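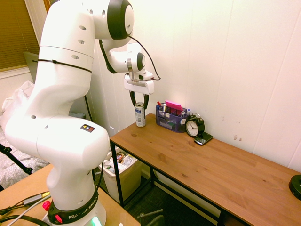 # Amudix fingertip pads, set of 2: good grip, poor glue

I'd been after softer fingertips for ages, and when Praswood had the Amudix pads in stock I ordered a set without reading much beyond the sizes. They're stick-on rubber pads for a two-finger gripper. You peel off the backing, press them on, leave them overnight and off you go. Fitting took me 6 minutes, most of which was picking at the backing with a fingernail.

And for the first week I loved them! Drinks cans are horrible things to pick up with bare hard fingers (too gentle and they slide, too firm and you've got a dent), and with the pads on I could turn the force right down and still lift a full one cleanly. Cardboard tubes, a shampoo bottle, all fine.

Then one of them came off. It was on lift number 300 or so of a repeat test I'd left looping, and the pad didn't drop away neatly, it crept sideways until it was hanging by a corner. The gripper closed, felt something between its fingers and reported a good grasp. Up went the arm, out slid the can halfway across, and I had fizzy orange down the back of the desk and into the carpet. I hit stop, but far too late to save anything.

The worrying bit is that false "got it". With a can it's sticky. With something heavy or made of glass I'd have been properly cross, and I wouldn't want anyone's feet nearby.

I wrote to the seller and got a very nice reply from Vilja Kiiskinen, who asked whether I'd wiped the fingers with alcohol first. I had, twice. She sent a replacement set, and those have begun lifting at one edge after 14 days, so I don't think it was a one-off. The leaflet says nothing at all about checking them, and it should.

I've gone back to my old Momley sleeves for anything that runs while I'm out of the room. They're uglier and a faff to pull on, but they wrap right round the finger and stay there. The Amudix pads come out for short jobs when I'm sat watching, and I give each one a good shove with my thumb before I start.

Three stars for the rubber, one for the glue. If they ever do a screw-on version I'll buy it.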